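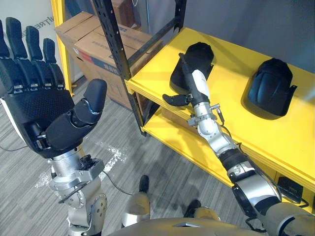
Vol. 3, No. 2

4. Opposition within the majority

The Skasa records bill was brought in by the governing party and passed with votes from both sides. Most accounts treat it as a plain case of agreement between the parties. The statements made during the debate give a less settled picture. Members who voted the same way often gave reasons that could not easily be held together, and some of the strongest language against the bill came from the party that had written it.

We read all 279 statements entered in the record between the first reading and the final vote. Each was coded for the speaker's party, the speaker's vote and the main reason given. Where a statement gave more than one reason, we took the one that came first and noted the others. Procedural remarks were kept in the set if they referred to the content of the bill. Copies were taken from the public record on 1/19/20, and corrections made after that date are not included.

Opponents in the governing party spoke mainly about cost and about who would be allowed to ask for a record. They seldom used the word privacy. Opponents in the minority used it often, usually in the opening lines, and tied it to the courts. A member for Teoh, who sat with the majority, said that the bill asked towns to keep papers they had no room for and then to answer for losing them. Minority members later repeated the point about towns but dropped the part about room.

Supporters were more alike. In both parties they relied on the same briefing from the Morix office, and whole phrases from it turn up in speeches on each side. This makes the supporting group look more united than it may have been. A shared briefing shows what members had to hand when they wrote. It is weaker evidence of what they thought.

The timing also matters. Majority opponents spoke late, after the committee had reported, when changing the text was already difficult. We take this as a sign that their statements were meant mostly for voters at home. Members from seats with an early primary were the most likely to speak in this way, and the least likely to put forward an amendment.

Figure 2. Robot hands over a striped carpet, facing a storage bin on a low wooden crate.
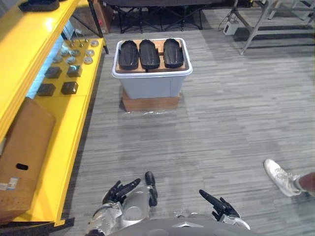
Elvira Cuervo disagrees with the last point, arguing that late statements tell us little about the intended audience when the rules of the chamber gave majority members almost no speaking time before the committee reported. On her reading the delay belongs to the timetable, and the primary calendar happens to fall beside it.

We accept that the timetable played a part. It does not account for the lack of amendments, which any member could file in writing at either stage. The Stiketti bill, debated in November under the same rules, drew written amendments from majority members well before its committee reported. Several of those members later spoke against the records bill without filing anything. The reasons they gave on the floor are taken up in the next section, together with the letters they sent to their districts.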